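Speaker notes, 1 Dec 2021, Nuala Flanagan
Tidying up at the Wutunach playgroup

## Opening (slides 1 and 2)

- Thank Faltico for the room.
- We have 80 families on the books and one store cupboard.
- Ask who put the toys away last night. Wait for hands.

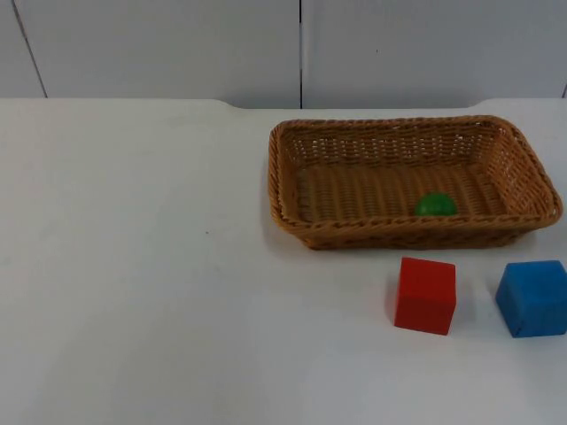
## Why we changed

In July we had 11 crates with lids. Children under three couldn't open them, so staff did all the clearing up. Read out the Bivar parents' letter, first paragraph only.

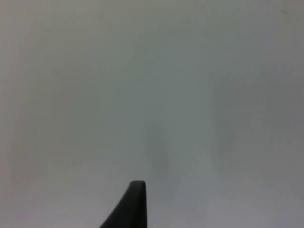

*Slide 4: dark, tapered, blunt at the tip*

Go slowly on the next bit. We got rid of the lids first and left the labels till later. Mornings were noisy for a fortnight.

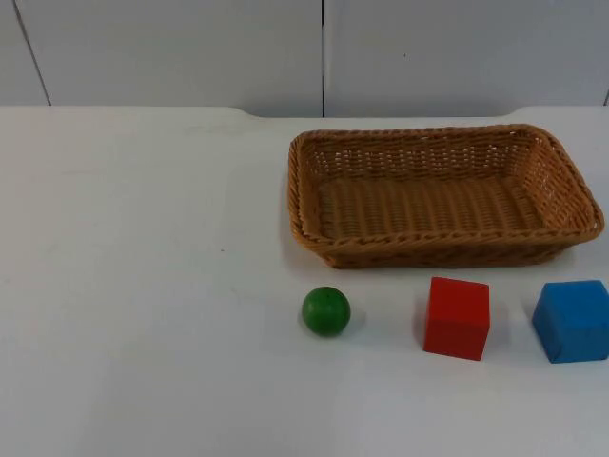
Then the song. Don't sing it. Say that it lasts as long as the job does, and that Ó Gríofa nursery uses a different one.

Costs if asked: 1146 for the year, shelving included.

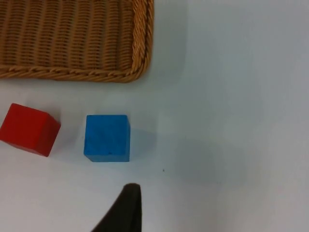 The shelving was the dear part. Hand round the price sheet, then take questions until the tea comes in.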